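Gratham Soporte › Incidencias de jugadores › Jornavico (PC)
Asunto: Progreso del segundo acto perdido tras el parche de septiembre
Estado: Reabierto (segunda vez)
Abierto por: Kartini Pattinasarany
Prioridad: Normal

Mensaje inicial, 18:40

Buenas tardes. Después de instalar el parche de septiembre, mi partida de Jornavico carga al principio del segundo acto. Tenía 145 horas de juego y estaba a las puertas del final. El contador de horas sigue marcando 145, así que el juego sabe perfectamente que he jugado, pero el inventario, las misiones y el mapa están como si acabara de salir del prólogo.

Antes de que me lo pidan: he reiniciado el equipo, he verificado los archivos y no tengo modificaciones instaladas. Las notas del parche hablan de "mejoras en la estabilidad del guardado". Me gustaría saber qué entienden ustedes por estabilidad.

Respuesta de soporte, 19:25

Hola, Kartini. Gracias por escribirnos y disculpa las molestias. Prueba estos pasos:
1. Cierra el juego y el lanzador Balden.
2. Desactiva la sincronización en la nube.
3. Borra la carpeta "cache" del directorio del juego.
4. Abre el juego y carga la partida manualmente.
Si el problema persiste, indícanos el tamaño del archivo de guardado.

Kartini Pattinasarany, 20:10

Hechos los cuatro pasos, en ese orden. Sigue igual. El archivo activo pesa 258 KB. Tengo una copia que hice yo a mano antes del parche y pesa 800 KB. No soy programadora, pero me cuesta creer que el mismo progreso quepa en un tercio del espacio gracias a una mejora.
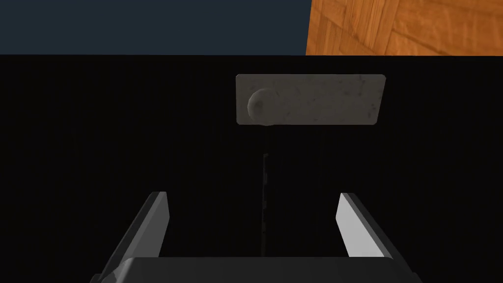
Otra cosa que me llama la atención: si pongo la copia antigua en la carpeta y abro el juego con la nube desactivada, aparece en el menú con la fecha correcta, pero al pulsar "Continuar" sale el error 1000 y vuelvo a la pantalla de título. Si la nube está activada ni siquiera llego a verla, me la sustituye por la de 258 KB. He buscado el error 1000 en su base de conocimientos y el único artículo que sale recomienda actualizar los controladores gráficos. Los actualicé por no discutir. Nada.

Respuesta de soporte, 20:55

Hola de nuevo. El error 1000 indica una incompatibilidad de versión entre el guardado y el cliente. El equipo está al tanto. Mientras tanto, te recomendamos continuar desde el último punto de control disponible. Marcamos la incidencia como resuelta.

Kartini Pattinasarany, 21:05 (reabre la incidencia)

Resuelta no está. "Continuar desde el último punto de control" significa volver a jugar todo el segundo acto y el tercero. Y "el equipo está al tanto" ya lo leí en el foro, en un hilo sobre este mismo asunto, con el parche anterior.

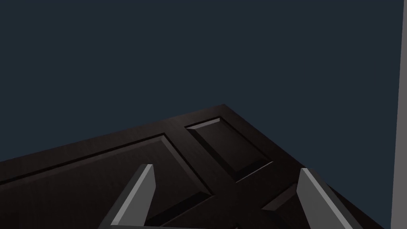

Adjunto 1: puerta marrón oscuro con paneles.

Pregunto tres cosas concretas y agradecería que me contestaran a las tres:
a) ¿Se puede volver a la versión anterior desde Balden? La opción existe en el menú, pero está en gris.
b) ¿La nube conserva versiones antiguas del guardado o solo la última?
c) ¿Va a poder leer el próximo parche las copias de 800 KB, sí o no?

Respuesta de soporte (nivel 2), 22:30

Hola, Kartini. Retomo yo el caso.
a) La rama anterior estaba bloqueada por error. Acabamos de habilitarla: Propiedades › Versiones › "sembiring_previa". La actualización Sembiring es la que cambió el formato de guardado.
b) Solo la última. Tu copia manual es la única que conserva ese progreso. No la borres ni la muevas sin duplicarla antes.
c) Está previsto un conversor. No puedo darte un plazo.

Kartini Pattinasarany, 23:15

Con la rama "sembiring_previa" y la nube desactivada, la copia carga. Inventario completo, misiones en su sitio, mapa abierto. Agradezco que alguien haya leído el mensaje entero.

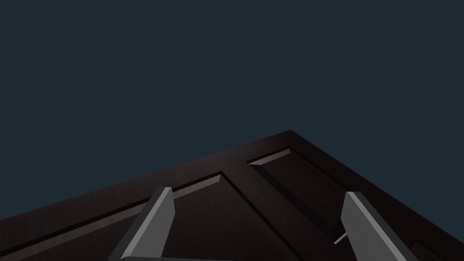

Adjunto 2: puerta de paneles, desde abajo.

Dicho esto, no doy el asunto por cerrado. Me he quedado en una versión antigua, sin nube y haciendo copias a mano en un disco externo cada vez que salgo del juego. El conversor me lo creeré cuando lo vea, y lo probaré con un duplicado. También pediría que corrijan el artículo del error 1000, que sigue mandando a la gente a actualizar la tarjeta gráfica.

Nota de soporte (nivel 2), 23:40
Incidencia vinculada al informe general de guardados de Sembiring. Artículo del error 1000 enviado a revisión. Estado: en espera del conversor.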